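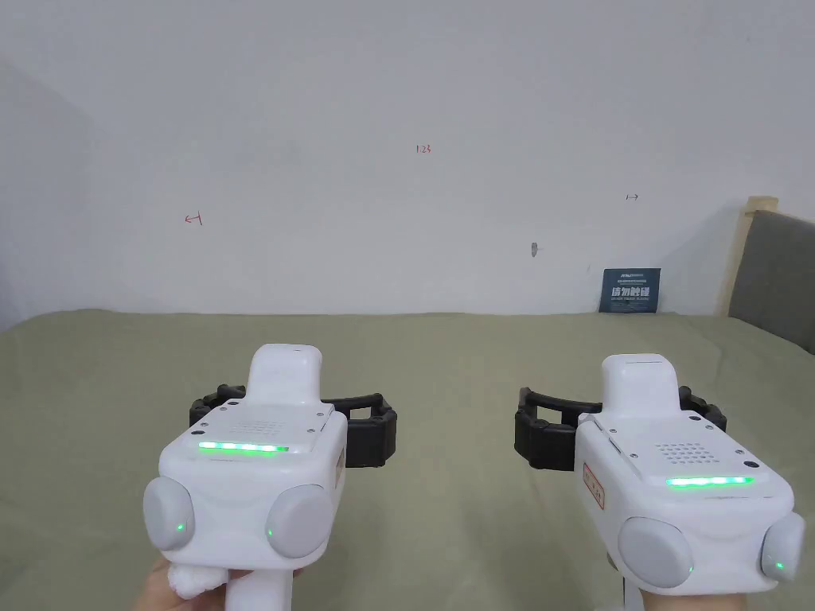
3.2 The handheld pair

Both units were assembled in the Pearce workshop, a shared space whose members mostly make chairs. Each has a white casing, a pair of black fingers and a handle underneath, and the operator carries one in each hand (Figure 1). We call them Ulow left and Ulow right, though the bodies come from the same print files and were swapped twice in March before Steinar Eyvindsson put labels on them.

Figure 1. The Ulow pair held over the cloth-covered work surface.

The fingers gave us the most trouble. Our first set flexed so generously that a closed grip was largely a matter of opinion. Stiffer bars fixed this and added 23 grams per side, a figure the authors' wrists can confirm. Of the 427 demonstrations recorded with the final set, 93 were discarded, nearly all for timing drift between the two hands.

Drift was handled in software. Qistina Osman wrote the Bandeck logger over a weekend and has maintained it, with diminishing affection, ever since. It stamps both streams from one clock and rejects any session in which they disagree by more than 3 milliseconds. Calibration is covered in Section 3.3.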